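A vacina da gripe e a minha mãe

Em julho, aqui em casa, o assunto do café da manhã é sempre o mesmo: quem já tomou a vacina da gripe e quem anda a inventar desculpas. Este ano a campeã das desculpas foi a minha mãe, que acabou de fazer 82 anos e garante que nunca apanhou uma gripe "das verdadeiras" (apanhou, sim senhora, e fui eu que lhe levei a canja à cama durante dias!).

Lá a convenci a ir comigo ao posto de saúde de Orozco, às oito da manhã. A fila já dobrava a esquina, mas a enfermeira Montserrat Arriaga tem uma paciência de santa e atendeu toda a gente com um sorriso. Explicou-nos que quem passou dos 70 tem prioridade e uma porta só para si – e nós ali de pé, a conversar com os vizinhos, sem saber de nada.
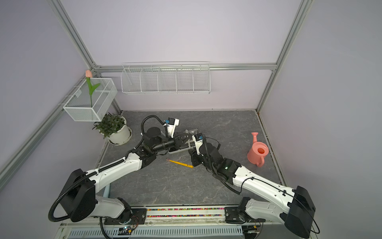 Dois braços robóticos brancos e pretos sobre uma mesa cinzenta.

A minha mãe ficou com o braço um bocadinho dorido e dormiu a tarde inteira no sofá. À noite já estava a ralhar comigo por causa do sal na sopa, e eu fiquei descansada.

Agora falta o meu tio Rosaire, que tem 80 anos e é mais teimoso do que ela. Diz que vai "quando o tempo aquecer", e eu já lhe respondi que nessa altura a gripe também está de férias. Se algum de vocês tiver um truque para convencer tios – vale tudo, até suborno com bolo de laranja – deixem nos comentários, que eu leio todos com muito carinho.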